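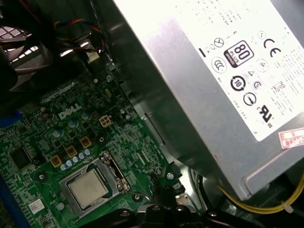 reltard_fan replied:
Bullier's new album is not clipped on purpose. I have the CD rip and the Viswood download side by side, and the download is 2 dB hotter from track one. Somebody ran a second limiter for the streaming and download versions.

sidechain_p replied:
2 dB of integrated loudness or 2 dB of peak? Those are different complaints.

reltard_fan replied:
Integrated. Peaks are the same on both, hard against the ceiling. Dynamic range on the CD isn't great either, but the snare on "Sugawara" still has a front edge to it. On the download it's a thud.

low_shelf replied:
I don't hear it. Level-matched the two and switched back and forth on "Sugawara" for most of an evening. Got a slight difference in the cymbals, nothing in the snare. Are you sure you didn't buy the clean edit? That one was mastered separately in September.

reltard_fan replied:
Not the clean edit. File info says album version, 24-bit.

sidechain_p replied:
Ran my own copy. Counted consecutive full-scale samples on the whole album:

CD: 39 runs
Viswood download: 637 runs

Same detection threshold for both. I'd call that a different master.

low_shelf replied:
Could be intersample stuff from the resample. A sample rate conversion after limiting will push peaks over, and then they get clamped. You don't need a second limiter for that.

sidechain_p replied:
It would raise the run count. It wouldn't raise integrated loudness by 2 dB.

low_shelf replied:
Fair. I still think the snare claim is oversold.

groove_lathe replied:
Vinyl owners, for reference: the Reltard pressing was cut from the CD master with a high-frequency rolloff. First run was around 4000 copies and mine is quiet on both sides. Snare is intact.

reltard_fan replied:
Can you post a needle drop of the first verse? 30 seconds is enough. No normalization please.

groove_lathe replied:
Will do tonight after 9. Cartridge is being realigned.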